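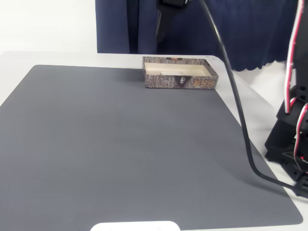
Open cardboard box on a dark gray mat.

The Zollstead sit-in and the Maglaya assembly vote
Speaker notes, version for the 9th August talk

Opening

Good evening. Thank the hosts. Check that the people in the back rows can hear before going on.

I want to talk tonight about the winter protests in Zollstead, and mostly about the part that got the least coverage, the weeks after the crowd went home. Most people in the room will remember the pictures of tents on Madura Square. Fewer will remember the election law that came out of it, or that the law passed by a margin of 2 votes.

I will go in order of time. Questions at the end, but if a term is unclear, stop me.

Slide: Map of the province

Point out Zollstead on the coast and Jillach up the valley. The Maglaya provincial assembly sits in Zollstead. Jillach is smaller and poorer, and it had felt left out of provincial decisions for a long time. The road between the two towns matters later.

The old rules gave the provincial executive the power to redraw assembly districts by decree. It did this the autumn before the protests, and published the new map late in the evening with no hearing. Jillach lost one of its districts. Two parts of the town were joined to farming areas on the far side of the river.

Slide: How it began

The first gathering was in Jillach, outside the district office. It was small. People brought copies of the old map and the new map and taped them to the fence next to each other. The local paper ran them the same way the next morning.

The opposition parties were slow. I think this is often told wrong now. They issued a statement and asked for a review, and that was all for several weeks. The people who kept it going were market traders, bus drivers and a teachers' group. When the parties did join, there was an argument about who would speak first, and the teachers nearly walked out.

Pause here. If the room knows the region, somebody may want to comment.

Slide: Madura Square

In January the protest moved to the capital. People drove down the valley road from Jillach in convoy and were stopped by police outside Zollstead. They left their vehicles and walked in. The assembly building faces the square, so members had to pass the tents to get to work.

On numbers: organizers and police gave very different figures for the crowd, and I don't have a way to settle it. The permit office recorded 130 tents. I use that number because it was written down at the time by people with no reason to push it up.

The mood was calm for most of the sit-in. The demands were these:
The new district map to be withdrawn.
The power to draw maps to go to a separate body.
An assembly vote on both, held in public.

There was also a demand for the executive to resign. Some groups held to it to the end and others dropped it early. The split was real and it caused bad feeling that is still there.

Slide: The night of the clearance

Keep this section short and stay with what is documented.

Police moved in before dawn and cleared the north side of the square. They made arrests. Most of those held were released without charge. There were injuries on both sides, and the inquiry report does not agree with the hospital records on how many. I say that and move on.

What changed politically is that members of the ruling group in the assembly began to break away. At first there were 3 of them, all from districts in the valley. They said they would not vote for the budget until the map question was put on the agenda. With a narrow majority, the executive could not ignore that.

Slide: The talks

The talks were held in the assembly library. No cameras, short statements afterward. The government side wanted the square emptied before anything was signed. The other side wanted a signature first. The compromise was to do it in stages — a signed schedule, then the tents on the south side removed, then the bill tabled.

Worth saying that the road to Jillach was reopened as part of the first stage. For many people in the valley it was the main thing, as goods had been held up.

Slide: The vote

The bill ran to four pages. It set up a boundary panel, required hearings in every district, and cancelled the autumn map. Debate went on past midnight. Some members who had backed the protests voted against it, on the grounds that the executive still named the chair of the panel.

I think they had a fair point. The chair question has come up twice already.

Slide: What the panel has done

The panel received 508 written submissions on its first draft map. Well over half came from the valley. Jillach got its district back with slightly different borders. The coastal towns have complained that hearings there were scheduled during working hours, and the panel has moved the next set to evenings.

The next assembly election will be the first one held on the new map. I make no forecast.

Slide: Sources

Assembly record, permit office log, inquiry report, Jillach district archive. The full list is on the handout. The inquiry report is long, and the appendix on the police radio log is the useful part.

If time is short, skip the slide on the talks and go straight to the vote. Leave fifteen minutes for questions. The projector needs to be switched off at the wall.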